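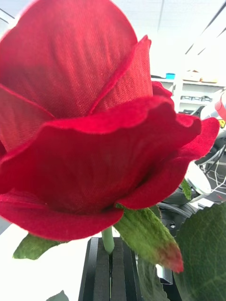
A red fabric rose, close up.

Beddoe handheld garment steamer: my review after seven months

6 November 2018

I bought the Beddoe steamer in April, when my old iron started to leave brown drops on white shirts. I did not want another iron. I live in a small apartment and the ironing board was always behind the bathroom door, where it fell on my foot at least once every month. So I decided to try to live only with a steamer. This review is for people who think about doing the same.

I compared three models before buying. The Gronevau was cheaper, but its tank was so small that I would have to fill it for each shirt. The Dernell looked very good in the store, but it was too heavy for my wrist. The Beddoe was in the middle in price and in weight, and the tank takes 300 milliliters. I paid 60 dollars and the delivery was free.

The first use

It heats quickly. The green light comes on before I have found a hanger, and after this you press the button under the finger and the steam comes. For the first minute it also spits some water. The manual says to hold it away from the clothes until this stops, and I advise you to obey the manual. I did not, and I had to wait for my blouse to dry before going to work.

One full tank is enough for two shirts and one pair of light pants. If you do the washing for a big family you will stand at the faucet many times.

Which fabrics

Viscose, polyester and thin wool: excellent. My long viscose dress always took a long time with the iron because of its pleats. With the steamer I hang it on the door, go from top to bottom slowly, and it is ready.

Cotton shirts: good, if you do not need a sharp line on the sleeve. You must pull the fabric down with the other hand. The collar is the difficult place. I still cannot make it completely flat, and for a job interview I would borrow an iron.

Linen: no. I tried on a tablecloth and on one pair of summer pants. The small wrinkles went away and the big ones stayed.

Fabric flowers: very good, and for me this was a surprise. The petals get flat on one side if they lie in a box. Hold the steamer well back, give short steam, and shape the petal again with your fingers when it has cooled a little. Try first on one petal at the back, because I do not know how every dye or glue will behave.

Curtains: good also, and you do not need to take them down. But my arm was tired after the second window.

What I do not like

The cord is too short. I must use an extension cord in the bedroom, and the manual says it is better not to use one.

The steam button has no lock. You have to press it all the time, and after four shirts my finger hurts. The Dernell has a lock, so it is clearly possible to make one.

The cap of the tank is hard to open with wet hands. Also the small brush in the box fell off its clip in the second week. I wrote to the store, Grornard, and they sent a new one without discussion. The new one also falls off, but less often.

Cleaning

The water in my city is hard. I use distilled water, and once a month I empty the tank fully and leave it open for the night. Until now there are no white spots on the clothes.

Would I buy it again? Yes, for this price. I gave my ironing board to my neighbor in the summer and I have not asked for it back. If you wear mostly cotton shirts to an office, or you love linen, keep your iron and save the money.

My rating: four stars out of five. One star is missing for the cord and the button together.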